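Print this release | E-mail this release

FOR IMMEDIATE RELEASE
6/10/26

Egilsson Opens Its Hand-Held Gripper Program to Outside Sites, Starting with Cafe Table Clearing

MULLOW — Egilsson said today that it is opening its hand-held demonstration program to outside food service sites, after an in-house trial at its Mullow workshop. The first task set covers clearing and resetting cafe tables, a job the company says restaurants ask about more than any other.

In the program, a worker holds a gripper tool with a camera mounted on it and does the job with that tool in place of bare hands. The camera records each reach and each opening and closing of the fingers. The recordings are then used to train a robot arm fitted with the same kind of gripper. No robot needs to be on site while the demonstrations are being made, and a cafe can keep its own tables, trays and dishes.

The trial produced 1,152 complete demonstrations. Each one covers a single short job, such as moving a cup and saucer to a tray, sliding a tray to a new spot, or setting a saucer down and placing a cup on it. Demonstrations that were stopped partway were kept in a separate set and are not part of the total.

Egilsson chose table clearing for a few reasons. The objects are small, they are often close together, and many of them have thin or curved edges that are hard to pick up from above. A saucer lying flat next to a tray leaves little room for a finger to get under it. People handle this without thinking about it, usually by tipping or nudging the saucer first, and those small moves are difficult to write down as rules for a machine. They do show up in a recording of a person doing the job.

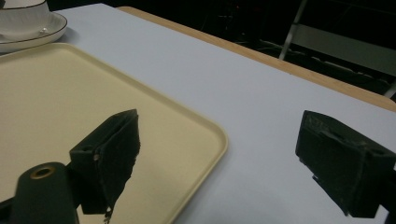 One shift lead at a Mullow cafe that will host the first outside sessions said the tool felt slow for the first few tables and that she kept wanting to use her other hand. She said she would like to see more demonstrations with full cups, as clearing empties is the easy part of the job, and asked that staff be allowed to show the task their own way without following a script.

Egilsson has agreed to both requests. Full and part-full cups will be added to the task list, and the written script used during the trial will be dropped. Workers will get a starting layout and a finished layout, and how they get from one to the other will be up to them.

The outside program will run at 2 sites to begin with. Each will receive hand-held tools, spare finger pads, a charging stand and a short printed guide. Pads wear with use, and sites will be asked to change them at the end of a session when the gripping surface is torn or no longer holds. Training takes less than an hour. Egilsson will pay for the staff time spent on demonstrations, and sites may delete any recording before it is sent in.

Sites will be asked for 300 demonstrations each in the first phase. The company is aiming for about 2,000 in all by the end of September, counting those from the trial, with the balance to come from further sessions at the workshop.

The recordings are sorted and checked in Pinora, Egilsson's review software. Reviewers mark where each job starts and ends and note any drops or second tries. Second tries are left in when the worker recovers and finishes the job — the company found during the trial that an arm trained only on clean runs had trouble once a cup shifted.

Remote control will also be part of the program, though on a smaller scale. For tasks where the arm's reach is a limit, such as the far side of a wide table, an operator will drive the arm itself from a desk at the workshop. These sessions take longer to set up and will be used only where the hand-held recordings fall short.

Arms trained on the first outside recordings will be tested at the Mullow workshop before any are placed in a working cafe. Egilsson has not set a date for that step.

Food service operators who want to take part can apply through the Egilsson program office in Mullow. Sites need at least one table that can be set aside during quiet hours.

About Egilsson
Egilsson builds gripping tools and training systems for robot arms used in kitchens, cafes and small shops. The company is based in Mullow.

Filed under: Company News, Robotics, Food Service

Recent releases
Pinora Update Adds Side-by-Side Review
Egilsson and Ruvberg Sign Supply Agreement for Finger Pads
Mullow Workshop Adds Second Remote Control Desk
Hand-Held Tool Guide Now Available in Large Print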